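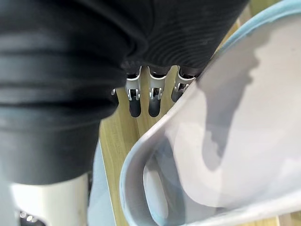
The curved rim and part of the inside wall, close up.

Tulora white plastic tub, five months of use

I bought the Tulora tub in the winter, when my old mixing bowl got a crack from the bottom almost to the edge. I wanted to have one vessel for bread dough, for washing leaves and for soaking beans, and I did not want a set. The shops like to sell sets. I have a small kitchen in a rented flat and there is one cupboard where big things can stay, so each big thing has to work for its place.

I found it at Dursun, the housewares shop in Rosesley, on a low shelf with the buckets. It was not together with the kitchen things, and at first I was not sure if it is meant for food. The label on the bottom said that it is, and the woman at the cash register said the same. I am mentioning it for readers who are looking in the kitchen aisle and cannot find it.

Size and weight

The label gives only the words "large tub", so I measured it at home. The rim is 84 cm if you put a sewing tape along the outside. My kitchen scale shows 922 g, which surprised me, as I expected much less from plastic. To learn the volume I poured in water with a 1000 mL jug. It takes over five litres before the water reaches the edge, but with so much inside you will not carry it anywhere. Four litres is the comfortable amount for me.

The weight is a good thing when you mix. A light bowl goes for a walk on the table, and you need one hand to hold it and one hand to stir. With the Tulora I can stir a normal batter with one hand and it stays. For a stiff dough I still put a damp cloth under it. It is less of a good thing when you wash it in a small sink and have to turn it with soapy fingers.

The shape

The walls are curved all the way and there are no corners inside. For me this is the main reason to recommend it. In my previous one, a Masano, there was a sharp angle where the wall meets the floor, and flour always stayed in it. You thought that the dough was ready, then you turned it out and found a ring of dry flour below. In the Tulora a plain plastic scraper follows the wall from the top to the middle in one movement, and the dough comes out nearly in one piece.

The disadvantage of the curve is that the flat part at the bottom is not very big. On a table it stands well. On the folded towel where I dry my dishes it leans a little to one side, and once I found it leaning on my glasses in the morning. Nothing was broken. Now I dry it upside down.

The rim

I want to write more about the rim, since I touch it every day. It is smooth. I passed my finger along the whole circle when it was new and I could not feel any seam or sharp place. My Masano had a little tooth of plastic on the edge, left from the factory I suppose, and it scratched me every time until I filed it off with a nail file.

When you look at the rim from close, there is a faint pale blue in the white. The first week I thought this was a mark from some detergent and I tried to rub it away. It does not go, it is simply how the edge looks, and from the other end of the kitchen I do not see it. I mention it only for people who want a very exact white to match other things. Mine match nothing, so I do not mind.

What I would like is a pouring spout. If you pour thin batter over a round edge, part of it goes down the outside wall, and you have to be quick with the cloth. With thick batter there is no problem. For pancakes I use a ladle now and I have stopped to be angry about it.

Bread

I bake bread two times in a week, usually starting at 9 in the evening so that the dough can stay through the night. My normal recipe has one kilogram of flour. It fits, but when the kitchen is warm the dough climbs up to the edge before morning, and in February it even went a little over. If you live in a hot place, make a smaller dough or put it in the fridge. Check your fridge before you buy, please. I had to take out one shelf, and I was not happy to do this only for a tub.

There is no lid. I think this is the biggest mistake of the maker, because a vessel of this size is nearly always used for something that has to be covered. I tried a dinner plate, which is too small and fell into the dough. I tried cling film, which I do not like to buy. In the end I sewed a cotton cover with elastic from an old pillowcase, and it works well for the night. It does not close tightly, so for two days in the fridge I still put a large plate of the type for cakes on top.

Dough lets go of the wall better if you put a few drops of oil first. Without oil it also lets go, but you will need the scraper and some patience.

Salad, beans and other things

For washing leaves it is very good. You can fill it with cold water, put the whole lettuce inside and move it with the hands, and the sand goes down to the bottom. Against a white wall you see every small piece of earth and every small insect. After this I would not like to go back to a metal one, where everything is grey and you have to believe that the water is clean.

Beans I soak through the night. For chickpeas and white beans I have nothing to say, all is fine. Black beans left a greyish line where the water was, and it went away with baking soda and a soft sponge.

I have also marinated chicken, one time. It took the smell of garlic and it kept some of it for a few washes. I put it on the balcony for an afternoon, and this helped. Now I marinate in glass. If you have only one vessel for all your cooking, think about this point.

Then there are the uses outside of cooking. I have washed two wool sweaters in it when the bathroom sink was blocked. I have carried pegs in it. A visitor used it for ice and drinks at a small dinner, and it looked decent on the table with a cloth below. I would not say that it is beautiful. It is white and clean looking and it does not disturb.

Stains and scratches

White plastic has a bad name for stains, and I was careful to observe this. Here are my results after five months.

Tomato sauce: leaves an orange shadow if you let it stay. When I washed it immediately there was no shadow.

Turmeric: a yellow spot, as big as a coin. I tried lemon juice, then baking soda. It became paler and then the sun from the kitchen window took the rest, in perhaps a week.

Beetroot: I was afraid, but it washed off with normal detergent.

Coffee: I do not put coffee in a tub.

The inside has now many fine scratches at the bottom, mostly from my metal whisk. You cannot see them from standing height, only if you hold the tub to the window and look along the wall. You can feel some of them with the nail. I changed to a silicone whisk and I believe the number is not growing, but I did not count. If you use an electric hand mixer, keep the beaters a little up from the floor.

Washing

The label shows a dishwasher symbol. I do not own a dishwasher, so I have nothing to report about it. I took it to a relative's house once and we tried to put it in theirs, and it took the place of almost the whole lower basket, so we washed it by hand anyway.

With hot water and a sponge it takes a minute. Fat is a little more difficult to remove than from glass, and I wash it twice after butter dough. It dries slowly compared with steel, because small drops stay on the wall. Before I put flour in I always wipe with a towel.

I would not pour boiling water in it. The label does not forbid this, but it also does not give any temperature, and I prefer to wait until the kettle has calmed down. With warm water for yeast there is no question.

Compared with the Masano

The Masano was cheaper and lighter and it had two small handles, which I liked when it was full. It lasted me three years, so I cannot say it was bad. It had this angle in the bottom, and the plastic was so thin that it became oval when I lifted it with dough inside. The Tulora keeps its round shape when it is full. For bread I prefer the Tulora. For somebody who mostly carries things from the kitchen to the garden, I think the Masano is still the more practical one.

Who should buy it

I can recommend it if you bake at home, if you wash many vegetables, and if you have a place to store it. It does not fold and it does not fit inside other bowls, although my smaller bowls all fit in it, and so it lives on the bottom of the cupboard with the others inside. If you cook for one person and do not bake, it is too much tub.

I give four stars from five. The missing star is for the lid. Dursun told me that Tulora will perhaps sell one separately, but when I asked again last month they still did not have it, and there was no date.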